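Subject: Re: [ramevbridge-sec] Kulledari tabletop exercise, places left

On Thursday the course office wrote:

> The Kulledari exercise is open to all second-year students and former students. Teams will play the Jikus border desk over 4 hours, working from a pack of 181 reports. Last year's players told us they left ready for analyst work.

I did last year's run and I'd want more than that before giving up another afternoon. The pack was well written, I'll grant you. But every report in it mattered to the answer, and a real desk spends most of its day on stuff that doesn't. We had the crossing point worked out before the tea break.
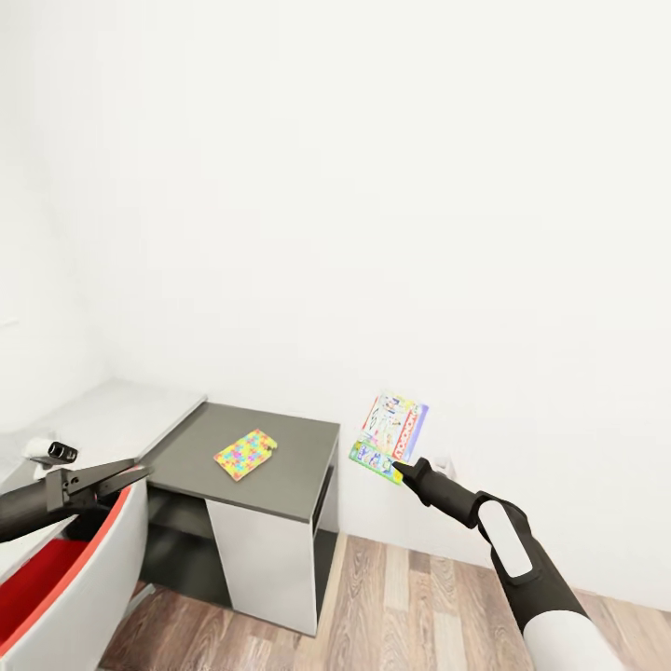
Karam replied off-list that the new pack has padding in it, cut down from a pool of 1,447 items, and that the umpires won't steer teams back on course this time. Fine, if they stick to it. Last June they steered us twice.

As for "ready for analyst work", who checked? A form filled in at the door tells you people had a nice time. Nearly 260 people have been through this at Ramevbridge and I've not seen one line on how their judgements scored against the answer sheet. Could the office post those scores, even without team names? I'll hold off signing up until then.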